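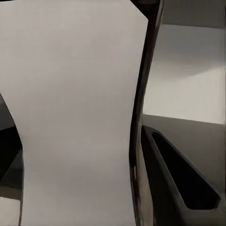
*Figure 4.1. A gripper finger seen from very near, inside the simulated room.*

# Chapter 4: A Morning at the Open Day

If you have ever gone to see a robot shown off in public, you may remember a good deal of standing about. There is usually a rope, and a table with leaflets on it, and a crowd that is three deep by the time you find it, and then the arm moves a few inches and stops, and everyone waits. I have been to a great many of these events and I still enjoy them (the waiting included, if the company is good), but I would like you to come to this one with a little more in your pocket than I had at my first.

The visit that runs through this chapter is the Tekine open day of 28 June 2023. Tekine had set aside its long back hall for the purpose, and 82 visitors signed the book before lunch. Most of them went straight to the Caron arm, a handsome yellow machine that stacks cartons. I'd have done the same at your age! But the part I want to spend our time on was at the far end, where a pair of large screens showed a robot at work in a room that existed only in the computer. The program behind it is called Jarnora, and the people running it were kind enough to let us stay as long as we liked.

You will need three words before we go further. A **gripper** is the hand at the end of a robot arm. Its **fingers** are the parts that close on an object, and its **housing** is the body that the fingers are mounted on. In the simulated room at Tekine, the gripper was drawn in such detail that you could make out the cut-out windows in the black fingers.

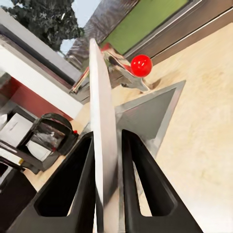 A visitor standing near me asked why anyone would go to the trouble of drawing a chair that the robot was never going to sit in, and I thought it a very fair question. A practice room with nothing in it is an easy room. A real one is full of things that can hide a target, or look like it, or simply get bumped, and a robot that has only ever practiced in an easy room tends to have a hard first week elsewhere. We will come back to this under the name **clutter** in Section 4.2.

The next thing to notice is how little a robot may be able to see once it moves in close. Hold your own hand a few inches from your nose and try to read the clock behind it, and you'll have the idea. A plain pale panel can fill most of the view, and then the useful news is all at the borders: a strip of wood, a change from one surface to another, the rim of something round. The demonstrators spent a patient quarter of an hour on this point, and I filled two pages of my notebook with it.

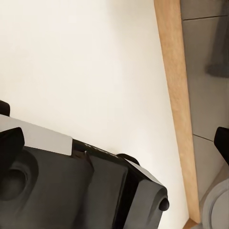
Edges of that kind are worth a great deal to the program that steers the arm. A flat surface looks much the same wherever you look at it, so it gives very few clues to where you are. A long straight edge does better, and a corner, where one edge meets another, does better still. In February the Jarnora group had gone through 66 practice runs with just this in mind, sorting them by whether a corner was in view, and they had printed the list and pinned it up beside the screens for anyone who cared to read it. I did care to, and so I missed the coffee.

Keep the corner in mind, then, along with the open fingers. You will meet both again in the exercises, where you'll be asked to plan a path past a wooden edge without touching it.
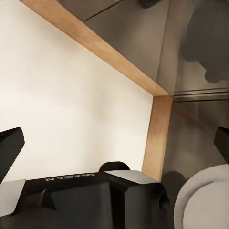
## Before You Read On

Find a shelf or an open box at home and a pair of kitchen tongs. Close one eye, hold the tongs just under the other, and try to pick up a spoon lying near the corner. Do it 4 times, starting from a different side each time, and write down what you could see just before the tongs closed. Bring your notes with you to Section 4.1, where we begin with the gripper and the ways in which it can block its own view.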